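Care Labels Should Carry Numbers

The care label sewn into a garment is the only maintenance document most people ever receive for it, and it is a poor one. A tub with wavy water, a triangle, a square with a circle in it: the set is compact, it crosses languages, and it was a reasonable answer to the problem of printing instructions on a strip of fabric the width of a thumb. It is now the weak part of an otherwise well-controlled product. I think the symbols should stay and that measured values should be printed next to them.

Start with what the symbols mean. A tub with a temperature in it gives a maximum. It does not give a recommended setting, and it does not tell the owner how the garment changes below that limit. Two black cotton shirts can carry the same tub, the same crossed triangle and the same iron, and one will hold its color for years while the other turns charcoal by the end of a season. Both labels are correct. Neither helps the buyer choose, and neither helps the owner decide whether cold water is worth the longer cycle.

The mills have the missing data. Dyed fabric is tested for color loss in washing, for color transfer when rubbed wet and dry, and for change in length and width after repeated laundering. These results are normally recorded by lot, passed to the garment maker, and filed. A buyer for a store can ask for them. A person standing in the store cannot.

The proposal is modest. Print 4 values below the symbols: shrinkage in length, shrinkage in width, a color loss grade and a rub grade. State the wash temperature and the number of cycles behind them. The tests would be ones already being run, so the added cost is mostly ink and a slightly longer label.

I spent several years writing label copy for Keogh, a maker of work clothing, and the usual objections are familiar to me. The first is that customers will not read the numbers. Many will not. Many do not read the nutrition panel on a box of crackers either, and the panel is still useful to the people who do, and to anyone who compares products on their behalf. Numbers on a label can be collected, sorted and checked. A triangle with a cross through it cannot be ranked against another triangle with a cross through it.

The second objection is variation between lots. This one has more weight. At Keogh a single style might be cut from 21 dye lots in a year, and the results were not identical. The answer is to print the limit that every lot must meet and to reject the lots that miss it. That is how seam strength is already handled. A published limit also removes the temptation to accept a marginal lot in February because the spring order is due.

The third objection is that home laundry is not a laboratory. Water hardness, detergent dose, load size and drum speed all affect the result. Correct, and the same is true of fuel economy figures for cars. A standard test does not predict what one household will see. It allows two products to be compared under the same conditions, and comparison is what the present label leaves out.

There has been some movement. Luvside, which sells mostly bedding, printed shrinkage values on its quilt covers for one production run of 2,020 pieces. Returns for poor fit dropped by almost 200 against the earlier run. The figures were then removed in a label redesign, apparently because they spoiled the layout. Drokine took the other route and put its test results behind a scan code. That is better than silence, but it depends on a server, and clothing outlives web pages. The codes on its older jackets now lead to a general sales page.

Printed text has its own failure, of course. Labels fade, curl and get cut out by people whose necks itch. Iler heat-presses its care data inside the side seam, where there is less abrasion and less reason to remove it. The print is small but legible, and I would accept the same placement for the test values.

A rule would be simpler than persuasion. Require the values on any dyed garment sold new, let the maker choose the placement, and allow a small tolerance for the first two years. Makers with good fabric would have something to show for it. Makers with poor fabric would have to print a poor number or fix the dye.
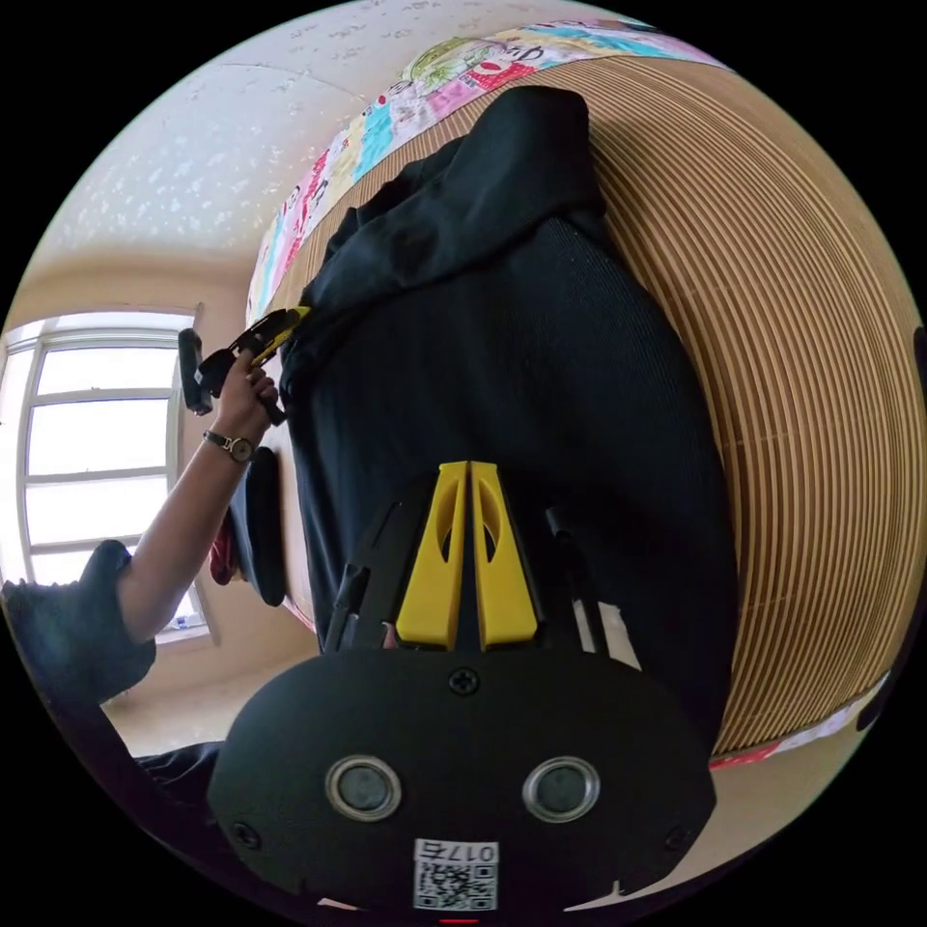
Page last modified: February, 4:21 p.m.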